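**Ticket:** Washroom 2, vanity sink: slow drain, marks return after wiping
**Site:** Praltau building, ground floor
**Opened by:** Kalliopi Janevski
**Assigned:** Bonifacio Palacios
**Priority:** low
**Status:** open, awaiting part

## Reported

Basin drains slowly with the stopper fully raised. Dark specks show up on the basin floor after the sink has been cleaned. Reporter wiped it out twice in one morning and found specks again by lunch. No smell. No leak under the cabinet. Hot and cold both run normally.

Same sink as the October ticket (loose faucet base). That one was closed after the mounting nut was tightened. No link assumed.

## Log

**8:40** Supply stops checked, both fully open. Ran cold at full for 60 seconds with the stopper up. Water rose to just under the overflow, then went down slowly. Sink in washroom 1, same test, never held more than a shallow puddle.

**8:55** Aerator unscrewed and rinsed over a white cup. A few grains of scale, pale. Does not match the specks, which are dark and smear when rubbed. Aerator refitted.

**9:05** Trap emptied into a bucket. Light sludge, no blockage. Trap washed and put back with the old washers, which were still soft. Slip nuts hand tight plus a quarter turn. Dry underneath after a full basin was released.

**9:20** Repeated the 60 second test. Slightly better, still slow. The restriction is above the trap.

**9:30** Stopper does not lift out. Pivot rod under the sink is seized in its nut and will not back off by hand. Penetrating oil applied, left to soak. Do not force it from above, the stopper cap will mark.

**9:45** Basin condition checked, on the floor around the stopper and on the rim.
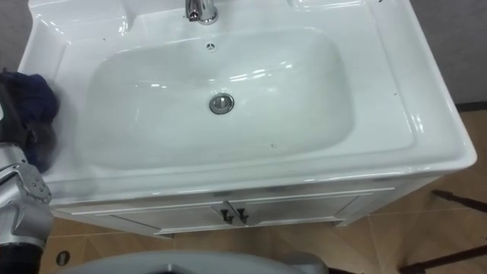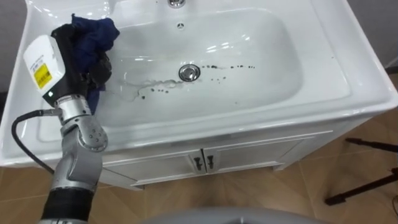

Gisela Buschmann asked whether the overflow had been looked at. On the Mendville sinks the dark bits came out of the overflow channel, and cleaning the basin never fixed it for longer than a day. She suggested a funnel in the overflow hole, warm water, and a white paper towel over the drain opening to see what comes down.

**10:15** Tried the overflow flush as suggested. Stopper will not come out, so no paper towel at the drain. Opened the trap again and caught the discharge in a bucket lined with a white cloth. First pour brought down dark soft flakes, same smear as the specks. Second pour the same, fewer. Third pour close to clear.

**10:30** Overflow ring is a press fit. Left in place. Ran a narrow bottle brush through the hole as far as it would go, then flushed again. More flakes, then clear.

**10:40** Pivot nut still seized after the soak. Second application of oil.

**11:10** Nut moved with pliers and a rag. Threads on the nut are stripped for most of their length. Rod pulled, stopper lifted out. Hair and soap buildup wrapped around the lower stem, packed against the drain wall. Removed by hand. Stem scrubbed with dish soap and an old toothbrush.

**11:25** Drain body brushed out from above. Cold at full for 60 seconds, stopper out: no standing water.

**11:35** Basin and rim cleaned with a non-abrasive cream, rinsed, dried with a cloth. Back ledge wiped on both sides of the faucet.

**11:40** Rod and old nut refitted temporarily with thread tape. Holds with light use. Not a permanent repair.

## Findings

1. Slow drain: buildup on the stopper stem. Cleared.
2. Recurring specks: residue in the overflow channel, most likely washed down whenever the basin fills high enough to reach it. Slow drainage would make that happen more often.
3. Pivot nut stripped. Needs replacing.

## Parts

- Pivot rod and nut kit, Resard, chrome. Quantity 2 (one spare for washroom 1). Ordered through Pavlović. Lead time given as 10 working days.

## Comments

**Kalliopi Janevski:** Can people use the sink until the part comes?

**Bonifacio Palacios:** Yes. Leave the stopper up and keep off the lift rod. There is a tray under the trap. If there is water in the tray, close both stops and add a note here.

**Han-gyeol Bae:** Lift rod taped in the down position, so the stopper stays up. Checked the basin at the end of the day. One speck near the drain, wiped off. Tray dry.

**Bonifacio Palacios:** One speck is acceptable after a flush. If it is more than that tomorrow, repeat the funnel step before cleaning the basin.

**Han-gyeol Bae:** Next morning, basin clear. Tray dry. Leaving the ticket open for the nut.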